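Irnell Prep Football Game Log, version 9
Play-by-play from small-school football, typed up from paper scorebooks
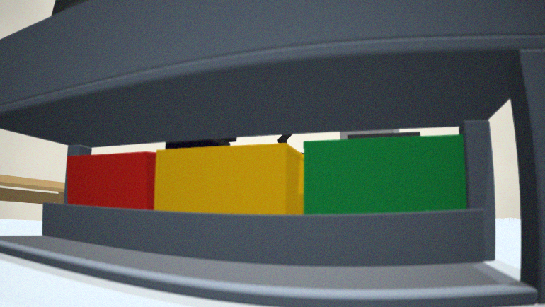 One early reader wanted to know why a dataset of high school football would stop at the regular season, when everybody remembers the playoffs best. Fair point! The playoff books are kept by whichever school hosts, and so far we only have permission for the regular season ones. If your school hosted a round and still has the book, please write to us.

What you get

2793 games, one row per play, from the Flastitz and Vanar districts and the schools that fill out their non-district schedules. Every row has the down, distance, yard line, quarter, type of play, yards gained and running score. Penalties get their own row (this was a big request and we love how it came out). Kickoffs and extra points are in there too, and so are safeties, which turn up more often than we ever expected.

Files

games.csv holds one line per game, with home team, visitor, final score, surface and weather if the scorer wrote it down.
plays.csv is the big one. Join it to games.csv on game_id.
teams.csv has school names, mascots and district by season. Schools move between districts a lot, so always match on season as well as team.
notes.txt collects margin remarks from the books. Some are wonderful. "Lights out, 10 min, resumed on the 31" is a favorite.

How it was made

Two people typed each book separately, and a script compared the results play by play. Where they disagreed, a third person went back to the page. Handwriting was the main trouble, especially 1s and 7s, and rain got to a few of the Vanar books before we did. Anything we couldn't read is left blank. We never filled in a guess.

Known problems

Yardage on sacks is charged to rushing in some books and passing in others. The column sack_rule tells you which.
Game clock is missing for nearly all of the older Flastitz games.
Six-man games are marked with six = 1. Please filter them before you work out averages, or your scoring numbers will go through the roof!
Punt returns before version 4 were measured from the catch, and later ones from the line of scrimmage. We haven't fixed this yet.

Changes in this version

Updated 23rd August. Added the Ansari High books that reached us in April, fixed a bug that swapped home and visitor on neutral fields, and split two-point tries into run and pass. The sample file now has 1000 plays, so you can try things out before downloading the rest.

Using it

Free for classes, blogs, radio shows, school projects and plain curiosity. Please credit the Irnell Prep Football Game Log and say which version you used. Player names and jersey numbers have been taken out, and we ask that you don't try to put them back.

Corrections are very welcome. Send the game_id, the quarter and what you think the row should say.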